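Tustent Folding Table, Speckled Beige: a review after one winter of laundry

Posted Apr 12, 2024 by Valter Isaksson

I have folded clothes on a bed, on a couch, on top of the dryer and once, during a move, on the hood of a car. I did not think I needed a table for it. My back had other ideas, and so in August I gave in and ordered the Tustent from the Kyriakidis store in Drallville, which delivered it eight days later with one dented corner on the box and none on the table.

Assembly: four legs, one crossbar, a bag of bolts with one left over. I've kept the spare in a drawer with all the other spares, where it is very happy.

The height is the best thing about it. I'm tall, and the legs adjust to seven positions, of which I use the top one and ignore the rest. I can get through a full load without making the noise my father makes when he stands up. The top is smooth enough that a T-shirt slides when you want it to and a little when you don't. Button shirts are fine. Fitted sheets are as hopeless as they ever were, and I don't hold Tustent responsible.

The speckle hides lint. It also hides small buttons, one of which I hunted for over 7 minutes before finding it under my own thumb.

Soft, fuzzy stuff is the real test of any folding surface. Fleece and thick jersey won't hold a crease you want and will hold every one you don't.
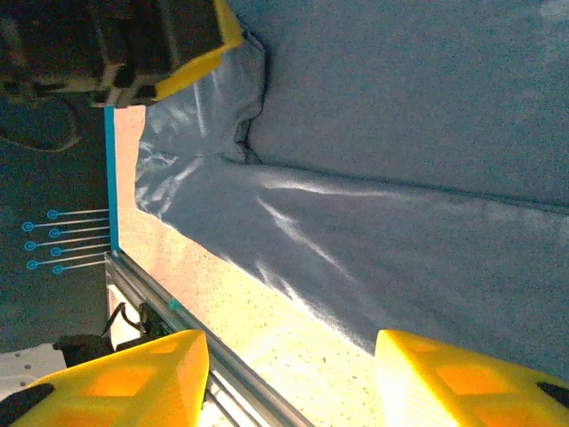

My method is to flatten from the middle out, fold once the long way, and stop caring at that point. A wider top would help. The Lestent, which my sister owns and mentions often, gives you more room at the sides, but it wobbles if you lean on it, and I am a leaner.

Complaints, then. The rubber feet come off when you drag it. The instructions are printed in a gray you need daylight to read. And the box says "good for 1000 loads," with no word on what happens at 1001.

Would buy again, probably in the same color. Four stars, and I'd go higher if the feet stayed on.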